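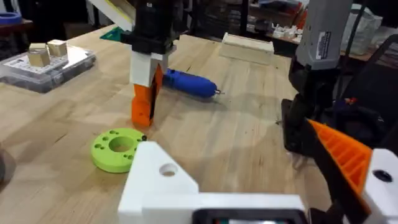
You print a part, you fit it, and then you print it again: so one member of the Dillgate workshop sums up the four months of building. The two arms share one wooden bench, with orange fingers and white printed housings. The green disc is for the next version, which the builders call Mollah. The cost until now is 688 pounds, paid by the members. In September they will take it to Pornham, where another workshop wants to build the same.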